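New beds are finally going into the Pevero guest rooms

If you walked past Pevero this spring and wondered why there were flattened boxes by the side door every other morning, I can tell you: it's the beds! The guest house is swapping out its old ones, and I got to poke my head in while the work was going on.

The old beds had been there longer than anyone at the front desk could tell me. They squeaked, they sagged, and I say that as someone who once put my in-laws up there for a long weekend and heard all about it. The first new ones came in April, ordered through Covel, the furniture store over on Aguirre Street (the one with the good parking). The whole job is costing $2,028, and that covers two rooms, mattresses and frames included.

I'd pictured a quick in-and-out sort of thing, but a bedroom takes a while to put back together. There's the unpacking, then the sheets and the blankets and all the bits of cloth that end up on the bed because there's no place else to set them down.

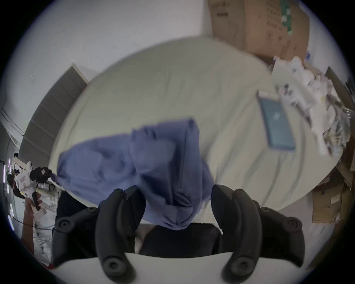
Clearing off the bed at Pevero, with a phone in a teal-blue case set down on the mattress.

I love this stage, by the way. Give me a bed with things all over it and an afternoon to sort them out and I'm happy (my own house could use the same treatment, but let's not go there). Everything gets shaken out, folded or sent to the wash, and then you do it all over again next door.

The packing material is the part I'd dread. Mattresses and headboards come wrapped like they're crossing an ocean, and the plastic seems to double in size once it's off.

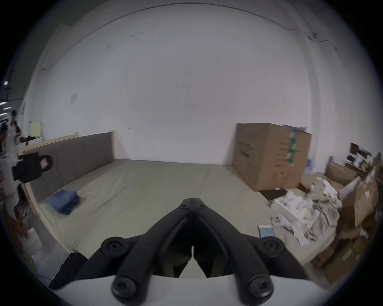
The cardboard at least has somewhere to go. Tendach, the recycling drop-off behind the hardware store, takes big boxes as long as they're broken down flat, and it will take clean plastic wrap too if you bag it separately. I didn't know that second part, and I've been throwing mine in the trash for years. Oops.

As for what it'll cost to stay, the nightly rate isn't changing for now. The weekly rate stays at $667, and breakfast is still included, cinnamon rolls and all. Both rooms should open for bookings before the end of May 2025. Call the front desk if you want one, and ask for the side away from the street if you're a light sleeper like me.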